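We use cookies to keep you signed in and to measure traffic. Accept | Manage settings

Erlow Sock Hanging, bimanual set

Teleoperated episodes for imitation learning, recorded on the Dreltinine two-arm cell at Himport. The task is to clip socks to a hanger suspended over a table. The set holds 1085 episodes in 2 splits. 198 of them are marked as failed and kept.

Setup

Two arms with parallel grippers face a wooden table. The hanger is fixed to the overhead bar by a wire and is free to swing. Arms are told apart by band color: blue is left, green is right. 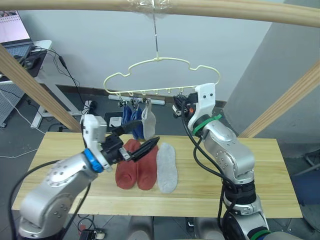 Task

- Socks may start flat or crumpled. Both states count as valid.
- Either arm may hold a clip or a sock. Roles are stored per step in `role_left` and `role_right`.
- Clip order is free. Leaving empty clips between socks is allowed.

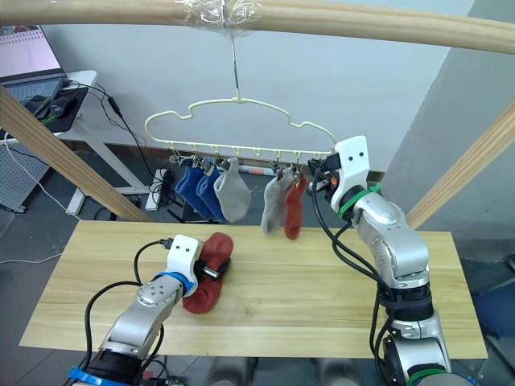

Camera streams

- `head`: view of table, hanger and both arms.
- `wrist_left`, `wrist_right`: one per gripper. Clips in motion can blur in these streams. Do not filter such frames out; the policy will meet them at run time.

Fingers often hide the clip in wrist views. Use `head` to label contact.

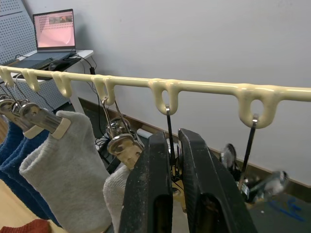 Wrist view, gripper fingers partly covering a white sock and its clip.

Known limits

One hanger type only. The validation split has 200 episodes, all from the same cell. Gripper force was not logged before July. Use the Arnaud loader; older readers drop the `role_*` fields.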